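검색어를 입력하세요 검색
공유 40 댓글 30

책상 위 잡동사니 정리, 자주 묻는 질문

Drutura 정리 상담 게시판에 반복해서 올라오는 질문을 모았습니다. 답변은 Caroline Mfaume와 Faraji Odera가 나눠 썼고, 말투가 삐딱한 쪽이 Faraji입니다. 3월에 한 번 손봤습니다.

작은 인형과 장난감, 꼭 치워야 하나요?

아니요. 책상 위에 인형이 있다고 벌금이 나오지는 않습니다. 다만 일할 자리에 인형이 먼저 앉아 있다면 협상이 필요합니다. 저희는 '한 마리만 상주, 나머지는 트레이로'를 권합니다. 상주권은 추첨으로 정해도 되고, 제일 비싸게 주고 산 녀석에게 줘도 됩니다. 후자가 집안 분쟁이 적습니다.

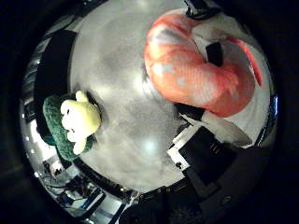
회색 바닥 위에 몸을 둥글게 만 산호색 봉제 인형.

봉제 인형은 어떻게 보관하나요?

먼지부터 터세요. 털이 짧은 것은 옷솔, 뜨개 인형은 마른 수건이면 됩니다. 세탁기에 넣어도 되느냐는 질문이 매달 들어오는데, 라벨을 읽으시면 됩니다. 라벨을 이미 잘라 버리셨다면 미지근한 물에 중성세제로 손빨래하고, 마를 때까지 그늘에 두세요. 눌러 담으면 모양이 틀어지니 뚜껑 있는 상자에 욱여넣는 일은 삼가 주시기 바랍니다. Alfie Bramwell 님이 보내 주신 납작한 코끼리 사연은 잘 읽었습니다. 복원 방법은 저희도 모릅니다.

트레이는 어떤 걸 사야 하나요?

집에 있는 것부터 쓰세요. 트레이를 사러 나갔다가 트레이에 담을 물건까지 사 오는 분을 많이 봤습니다. 굳이 사신다면 테두리가 올라온 네모난 것이 좋습니다. 둥근 물건이 굴러 나가지 않으니까요. 저희 사무실에서는 Furngate의 가로 40cm짜리를 쓰는데, 더 큰 것도 써 봤지만 큰 트레이는 큰 잡동사니가 될 뿐이었습니다.

트레이를 샀는데 물건은 전부 그 옆에 있습니다. 정상인가요?

매우 정상입니다. 저희끼리는 '트레이 근처 정리'라고 부릅니다. 초록색 보송보송한 것은 트레이 바로 오른쪽까지 와서 멈췄고, 도넛처럼 생긴 주황색 고리는 그 조금 위에 있습니다. 흰 길쭉한 물건은 더 오른쪽에 비스듬히 누워 있고요. 이럴 때는 트레이를 물건 쪽으로 옮기는 것도 방법입니다. 자존심은 조금 상하지만 빠릅니다.
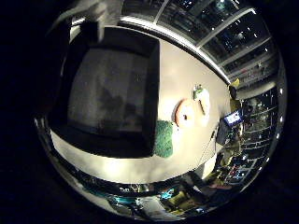
전선도 트레이에 넣나요?

쓰고 있는 선은 넣지 마세요. 탁자를 대각선으로 가로지르는 선은 뒤쪽 가장자리로 돌리고 집게로 고정하면 충분합니다. 안 쓰는 선은 따로 모으되, 어디에 쓰는 선인지 모르겠다면 이름표에 '모름'이라고 적으세요. 이 방법을 알려 주신 Chepkoech Khaemba 님 댁에는 '모름' 봉투가 따로 있다고 합니다.

정리하는 데 얼마나 걸리나요?

책상 하나에 30분 잡으시면 됩니다. 옛날 영수증을 읽기 시작하면 60분입니다. 사진첩이 나오면 그날은 접으세요.

아이가 정리를 안 하려고 합니다.

어른이 먼저 하시면 됩니다. 그것이 어렵다면 색깔별로 담기부터 시켜 보세요. 초록색은 초록색끼리 모으라고 하면 대개 재미있어 합니다. 분류 기준이 중간에 '맛있어 보이는 순서'로 바뀌어도 그냥 두시고요. 어쨌든 트레이 안에는 들어갑니다.

버릴지 말지 모르겠는 물건은요?

상자에 넣고 날짜를 적어 두세요. 다음 계절까지 찾지 않았으면 보내 줄 때입니다. 상자를 어디에 뒀는지 잊어버린 경우도 같은 것으로 칩니다.

찾는 질문이 없으면 게시판에 남겨 주세요. 답변은 오전에 올라갑니다.

이 답변이 도움이 되었나요? 176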